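Robot club thread, Sept update. Long one sorry

1/ So we're in for the Trernholm student challenge. Kitchen task, two arms, one table. Team is me, Inger, Flynn and Abdelkrim, plus Ms Sitthichai who signs things

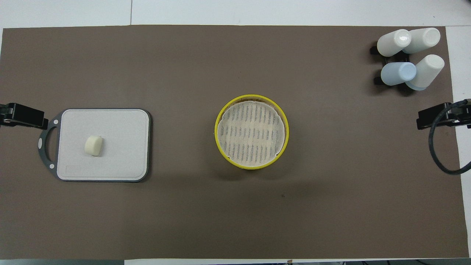 2/ Rules say both arms have to do somthing useful. Can't park one and let the other do all the work. Flynn read that part last night. Great timing Flynn

3/ Plan for now: left arm gets the cutting board side, right arm gets the cups, yellow container in the middle is shared. Shared = they crash into each other. Working on it

4/ Cups are the worst. Round, on their sides, touching each other. Abdelkrim wants to go in from above, Inger wants to nudge one clear first. Two branches in the repo now, both called "final"

5/ Wrote a dumb little turn-taking thing so only one arm can enter the middle at a time. 587 lines. Inger says it should be 7. She's probably right

6/ Training runs so far: 1,163 logged. Lots of them are junk from the week the clock was wrong on the laptop. Need to go thru and tag those before anybody trains on them again (me. I did that)

7/ Next up is the practice round at Sandby, then the real thing in November. Mudgway High is going too and they won last year so, you know

8/ If anyone has done two arm handoffs with a time limit pls reply, esp how you pick who backs off first. Ours both back off. Forever

9/ ok lab closes at 6, gotta go push this. More when the cups behave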